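About Zarex

Zarex writes and maintains working rules for robot arms that handle network hardware: patching, unplugging and reseating in racks. We began as a two-person consultancy in Jireš and now keep the Illolora handling code, which has 104 clauses and is revised each May.

We draft at the bench. A clause goes into the code after it has been tried with an arm and a rack, and the wording is then cut until a technician can read it once and apply it. Clause 45 covers approach: the arm stops short of the panel, the port is confirmed, and only then do the fingers close on a plug.
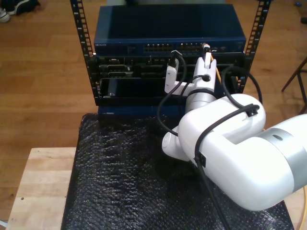

Hendrik Adams would put the stop further out than Clause 45 does and accept the longer cycle time. His comment is recorded with the clause and will be considered at the next revision.

Part 2 of the code deals with insertion. It sets out how a plug is held, the line along which it enters the port, and what the arm does when it meets resistance. Where two arms share a work area, one is named as lead and the other keeps to an agreed zone until released.

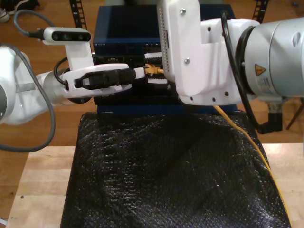
According to Štěpánka Polák, the lead arm should be named in the job sheet and never chosen by the software at run time. The present text allows both. A note on the difference is given in the annex.

Cable care has its own part. Cables fixed to an arm are checked through the full range of movement before work starts, and clips are replaced as a set. 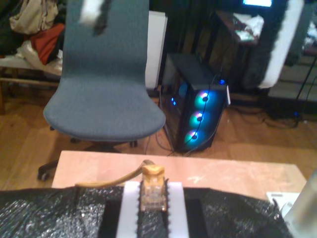

Fingers and connector holders are inspected before each shift, and the result is entered in the log under the holder's number. Wear limits are listed by connector type.

Printed copies of the code are sent from our Pondness office. Questions on wording go to Dušan Vlček, and requests for bench time to Peter Kollár.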